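On reading old strike pamphlets, and a vote about a canteen

June 21, 2021

I have been meaning to write this since December, when the union branch at Stakness first started talking about the canteen, and I kept putting it off in the hope that I would know by now what I thought. I don't, quite, but the kettle has been on twice this evening and I may as well get going.

For those who haven't followed my grumbling: the firm wants to hand the canteen over to Itovano, who already run the cleaning, and the branch has been asked whether it will accept this in return for a pay rise of 2 per cent across the board. There are 201 of us in the branch (warehouse, drivers and the office put together), and only 3 work in the kitchen. You can see how the sum looks from where the firm is sitting. You can see how it looks from the kitchen too, I hope.

Now, I have a shelf of old socialist pamphlets that came to me from the Clitus Street reading room when it closed, and whenever something like this comes up I take a few of them down and have a browse. They're lovely things, most of them, brown as tea and full of exclamation marks. And they are very sure of themselves! The working class will do this, the working class must never do that. I was brought up on that sort of talk and I still get a warm feeling from it, the way other people do from hymns. But I do notice that the writers hardly ever sit down in the actual room, with the bad chairs, where someone with two children and a car that won't start has to decide whether to put her hand up against her own pay rise.

I think she should, mind you. I think we all should. My reason is an old-fashioned one, that once you let a price be put on one small group of your own people, you've told the employer how the pricing is done, and next time it will be the night drivers or the returns desk. We saw it at the Tse works across the river, where the stores went first and then the gatehouse, and by the end the branch there was arguing with itself over who counted as a proper member. I went to their last social. There was plenty of cake and hardly any conversation.

What I can't do is pretend the money doesn't matter. For a lot of households 400 pounds a year is the winter heating, and it does no good at all for somebody like me, with the mortgage paid off, to stand up and be noble about it. So I've been trying to work out how to say it kindly, and I have filled most of a notebook with crossings-out.

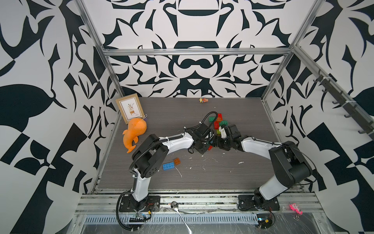

Two robot arms over a little pile of red and green toy bricks.

The other thing that bothers me is how the question was put. We were given a leaflet with the rise printed large on the front and the canteen tucked away on the back, and that was our own branch's leaflet, I'm sorry to say. I did ask whether it could be done again with both halves on the same side. The answer was that the printing had been paid for. I dare say it had, but a union that writes to its members the way a phone company does shouldn't be surprised when they treat it like one and only ring up to complain.

I'd like us to have a proper meeting before the ballot, with the kitchen speaking first and for as long as they want, and the pay people after. If we still vote for the deal after that, I'll be sad about it and I'll carry on paying my subs. If anyone from the branch is reading, I've got the big teapot and can bring it.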